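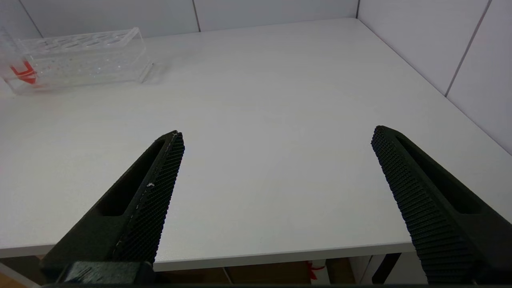

Bundier – jeu de démonstrations pour la manipulation de petit matériel de laboratoire

Version 2, septembre 2024

Présentation

Bundier rassemble des démonstrations enregistrées à la caméra de poignet, avec une pince parallèle à deux doigts. Les tâches concernent surtout les portoirs à tubes, qui sont difficiles pour nos modèles parce que le matériau est transparent. Le jeu est préparé pour l'apprentissage par imitation. Il n'est pas prévu pour l'étalonnage d'une caméra, ni pour la mesure de distances précises.

La version 2 contient 2641 épisodes. La version 1 en contenait 500, tous repris ici avec les mêmes identifiants.

Tâches

approche_portoir : la pince part du côté avant de la table et va jusqu'au portoir, sans contact.
saisie_portoir : la pince prend le portoir vide par ses deux longs côtés et le soulève.
deplacement_portoir : le portoir est posé dans une autre zone de la table.
insertion_tube : un tube déjà tenu est mis dans un trou libre.

Un épisode correspond à une seule tâche. Si l'opérateur a enchaîné deux tâches, nous avons coupé l'enregistrement au moment où la pince est immobile.

Poste d'enregistrement

Tous les épisodes viennent du poste Standimgate. La table est blanche et mate, placée dans un angle entre deux parois claires. Les doigts de la pince sont noirs, imprimés en 3D, ajourés d'une longue fente, avec des patins en relief sur la face intérieure. Ils restent visibles en bas de l'image quand la pince est ouverte, et nous conseillons de ne pas les masquer : dans nos essais, le modèle se sert de leur position pour estimer l'ouverture.

La caméra voit parfois sous le bord avant de la table. On y trouve par exemple des surfaces en carton, un pied de table, un morceau de sol. Ces éléments ne sont pas annotés et ils changent d'une session à l'autre.

Organisation des fichiers

Chaque épisode a son dossier, avec la vidéo, la trajectoire de la pince, l'ouverture des doigts et un fichier de métadonnées. Les champs des métadonnées sont les suivants :

tache : un des quatre noms donnés plus haut
session : numéro de session, de 1 à 61
zone_depart : position du portoir au début (fond_gauche, fond_droit, centre, avant)
issue : reussi, echoue ou interrompu
remarque : texte libre, souvent vide

Les images et les trajectoires ont la même horloge. Dans la première version, un décalage existait pour certains épisodes ; il est maintenant corrigé.

Annotation

Le champ issue est rempli par l'opérateur, puis relu par une deuxième personne qui ne connaît pas la première réponse. L'accord entre les deux est de 95 %. Les cas de désaccord sont gardés, avec l'avis de la deuxième personne et le mot « relu » dans la remarque.

Les épisodes échoués font partie du jeu. Il faut les filtrer soi-même si l'on entraîne un modèle par simple imitation.

Limites connues

Le portoir transparent se distingue mal du fond blanc, surtout dans la zone fond_gauche, où il peut aussi sortir en partie du champ. Les objets colorés vus à travers les parois sont déformés par la réfraction, donc un détecteur entraîné sur des couleurs franches donnera des boîtes fausses. Nous avons essayé de les corriger à la main, puis nous avons renoncé.

La diversité du décor est faible : une seule table, un seul type de pince. Un modèle entraîné uniquement sur Bundier ne fonctionne pas bien au poste Baird, dont la table est en bois foncé. Avec un petit ajout d'épisodes locaux, le résultat devient acceptable pour l'approche, mais pas encore pour l'insertion.

De petites poussières restent quelquefois accrochées aux patins. Nous n'avons pas retiré ces images.

Découpage

Le découpage proposé est fait par session et jamais par épisode, afin que deux enregistrements presque identiques ne se trouvent pas de chaque côté. La liste est dans le fichier decoupage.txt. Merci de l'utiliser pour les résultats que vous publiez.

Licence et contact

Usage libre pour la recherche et l'enseignement, avec mention du nom Bundier et du numéro de version. Pour un usage commercial, il faut demander l'accord écrit de Plendell. Les erreurs d'annotation peuvent être signalées sur la page du dépôt – indiquez s'il vous plaît l'identifiant de l'épisode et le numéro de la session.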